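Budgeting for a second picking cell - what did you forget?

kamath_floor
Planning next year's money and the boss wants one number by the end of July. We have one arm working out of one bin. He wants a second. I have the arm and the gripper priced. What else goes on the sheet?

tinbender
Everything else. Cables, mounts, a table that doesn't wobble, spare finger pads. Then double the line called "misc" and defend it with your life.

Eduardo Marquez
Get two quotes for the gripper and ask both shops what a replacement finger costs. Ludach quoted us a fair price on the unit and then 3 weeks' wait on any part of it. Stenley was dearer up front but had fingers on the shelf.

prutura_pete
Disagree on Stenley. You pay for that shelf every year through the service plan. Buy the cheap one, buy spares the same day, put them in a drawer and label the drawer.

Eduardo Marquez
Pete, I have seen your drawer.

kamath_floor
What about the bin? I was quoted 2000 for a "picking station", which as far as I can see is a box on a stand.

tinbender
For that money it should pick the parts itself. Get a metal bin, clamp it down, done.

slowfeed
Can't agree with the clamp it and forget it school. Clamps are fine while you're still moving things. Once the layout settles, pay for proper brackets. A bin that shifts a hair costs you an afternoon of setup, and afternoons never show up on a quote.

tinbender
Mine have been "temporary" for 2 years. No brackets, no regrets. See for yourself: 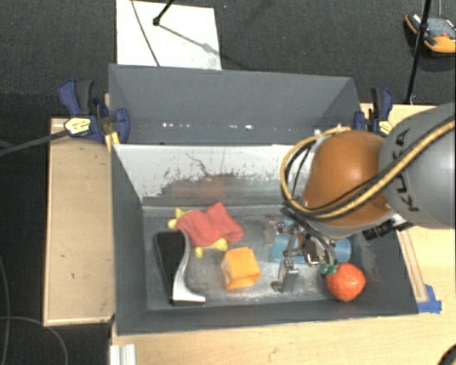

KUKA arm over the bin, bar clamps on the far corners

slowfeed
Nice bin. I would still budget the brackets. Blue tape by the near corner too, I see. Is that under "misc"?

tinbender
Tape has its own line. I'm not an animal.

prutura_pete
More to the point, look at the cables on that arm. Price decent cable routing now. It's dull and the boss will try to cut it, so hide it inside the install cost.

kamath_floor
OK, adding spares, cables, clamps AND brackets. The boss has asked why tape is on there. I'm sending him this thread.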